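Surndale Clothing Bank: premises and stock check

Site: Unit 2, Drildale Yard
Date of check: October 10, 2021
Checked by: Védís Steinarsdóttir
Accompanied by: Moataz Benmoussa (site lead)
Previous check: April, by Vasco Pinheiro

Key: OK = no action. COMMENT = see note. ACTION = must be put right before the date agreed with the site lead.

1. Entrance and loading door

1.1 Roller door opens and closes fully: OK
1.2 Door lock and bolts: OK
1.3 Threshold strip secure: ACTION
The strip has lifted at the left-hand end, enough to catch a trolley wheel. It was noted in April as slightly loose. Refix with longer screws or replace.
1.4 Outside light: OK
1.5 Drop-off bins not overfilled: COMMENT
Bags had been left on the ground next to the second bin. Moataz says this happens after school holidays. The sign asking people not to leave bags outside has faded and needs reprinting in larger letters.

2. Fire safety

2.1 Exits clear: ACTION
The rear exit was blocked on the inside by a clothes rail and three sacks of shoes. They were moved during the visit. Mark the floor with yellow tape, one metre out from the door, and keep it clear at all times.
2.2 Extinguishers in place and in date: OK
2.3 Alarm tested weekly and written in the log: COMMENT
Tests are being done, but some entries have no initials. Whoever presses the button signs the line.
2.4 Stock kept away from heaters: OK
The wall heater in the sorting room now has a guard, as asked for last time.
2.5 Waste card and packaging removed: OK

3. Electrical

3.1 Portable appliances labelled as tested: COMMENT
All labelled except the steamer, which came in after the last round of testing. Do not use it until it has been done.
3.2 No extension leads plugged into one another: OK
3.3 Fuse board accessible: OK
3.4 Damaged cables: OK

4. Racking and storage

4.1 Racking upright and fixed to the wall: OK
4.2 Load signs shown on each bay: ACTION
Bays on the north wall have no sign. The Rulline paperwork in the office gives 416 kg per bay for this type. Copy that figure on to the signs and fix them at eye level.
4.3 Heavy items on lower shelves: COMMENT
Mostly right. Two boxes of boots were on a top shelf. Elínborg Gunnlaugsson has agreed to swap them with the hats.
4.4 Step stool in good order: OK
4.5 Gangways wide enough for a trolley: OK

5. Knitwear and heavy fabrics

5.1 Stored dry and off the floor: OK
5.2 Signs of moth or carpet beetle: COMMENT
No live insects found. One trap by the window had old moth remains in it and no date on the back. Replace all traps together and write the date on each one.
5.3 Dark and light fabrics sorted apart: COMMENT
Sorting by colour has slipped. Dark greens and pale greys are going in together, and the fuzzier fabrics shed on to the plain ones. Bag them separately.
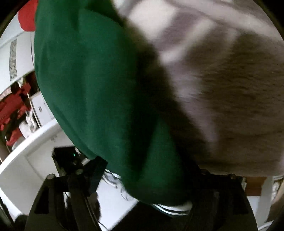
Védís Steinarsdóttir

5.4 Folded items stacked no higher than the shelf lip: OK
5.5 Damp: COMMENT
The meter gave normal readings on three walls. The wall behind the coats was a little higher. Pull the bay forward by a hand's width so that air can get behind it, and take another reading in a month.
5.6 Items set aside for washing are labelled: ACTION
Two unlabelled sacks were found under the table. If a sack has no label it must be treated as unwashed. Gloves on before opening.

6. Handling and people

6.1 New starters shown how to lift: OK
6.2 Sharps procedure on display: OK
Moataz keeps the sharps box in the office and the tongs on a hook next to it.
6.3 Gloves available in all sizes: COMMENT
Small have run out. Palamarchuk deliver with the cleaning order, so add them to the next one.
6.4 First aid box complete: ACTION
Eye wash is out of date. Plasters low.
6.5 Accident book up to date: OK
One entry since April, a bruised finger from the roller door. Followed up at the time.

7. Kitchen and toilet

7.1 Hot water: OK
7.2 Fridge clean and at the right temperature: OK
7.3 Hand towels and soap: OK
7.4 Extractor fan working: COMMENT
Works but is noisy. Clean the cover first and see if that helps.

Items outstanding from April: threshold strip (1.3).

Copies to: Moataz Benmoussa, Dagný Þrastardóttir. Dagný to order the load signs and the eye wash. Please return the signed action sheet to the office quoting reference 1062.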